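Tukeo everyday crew socks, light grey: a winter with them

I don't normally review socks. I wear them until a toe comes through, then I wear them in gumboots, then they go under the sink with the rags. But Tukeo has been following me around the internet since February with its "last sock you'll buy" business, and my brother-in-law Ivar Backlund wouldn't shut up about his, so I ordered two pairs in light grey and paid for the postage like a mug.

First the claims. The packet says the socks are tested to 300 washes. It doesn't say who tested them, what machine they used, what temperature, or what state a sock has to be in at the end to count as having passed. I emailed to ask and got a reply thanking me for being part of the Tukeo family. There is also a line on the website about 1270 stitches in the heel. I have no way of checking that and I'm not about to try. I also have no idea whether it's a lot.

They're ordinary mid-weight knitted socks. The ribbing at the cuff is firm without being nasty, and it stays up through a full shift on concrete, which I can't say for the supermarket ones. By knock-off I've got a faint mark around the calf but no dent. If you've got bigger legs than mine I'd be wary, as the one size is meant to cover everybody from a men's 7 to a 12 and I don't believe in socks that do that. I'm a 10. Ivar is a 12 and reckons his heel sits halfway down his arch by lunch, although he still gave them five stars.

The heel is the part they make the most noise about, and I'll give them that it's a proper shaped heel with some room in it. It doesn't slide under my foot in work boots. In runners I found it a bit bulky at the back and went back to my thin ones.

Warmth is average. Fine under boots, not enough for the back step at five in the morning in July. The website has a bloke wearing them beside a campfire with no shoes on, so good luck to him.

Now washing. The instructions say cold, inside out, no dryer. I did one pair that way and the other pair the way socks get washed in my house, which is warm, with the towels, and through the dryer when it's raining. I expected the second pair to be ruined and it hasn't been. It came up a touch shorter in the foot and the inside has gone a bit rough, but they still go on. The line-dried pair feels softer. Neither has a hole yet. That means very little after one winter, and I'd ignore any five-star review written the week the parcel turned up.

What does annoy me is the lint. Light grey is meant to be the practical colour, and it does hide general grubbiness, but it picks up tiny white specks from anything else in the load and hangs on to them. A lint roller gets most of it off if you can be bothered. I can't, for socks. If I bought again I'd want the charcoal, except the charcoal costs more, for reasons Tukeo keeps to itself.

I compared them with the Wamex work sock I've been buying from the hardware place in Plumwood for years. The Wamex is thicker and scratchier, and the cuffs give up early. Its toes seem to last well enough. For work I'd call it close, and the Wamex is a good deal cheaper, particularly in the bulk pack. For wearing around the house or to someone's place where you have to take your shoes off, the Tukeo is the nicer sock, and it doesn't have a safety-orange stripe on it.

There's a guarantee too. Read it before it sways you. You have to post the worn pair back at your own cost, washed, with the order number, and they decide whether it's a "knit failure" or "normal wear". I would have thought a hole in a sock was normal wear by definition, so I don't see many people getting a free pair out of it.

Would I pay full price again? No. On special, maybe, for the cuffs and the heel. The line-dried pair is the one I reach for.
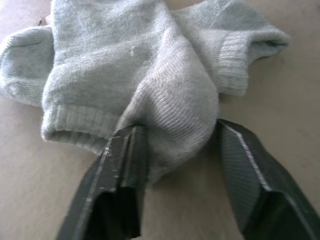

Three and a half stars, and I'll add a note here when the first toe goes.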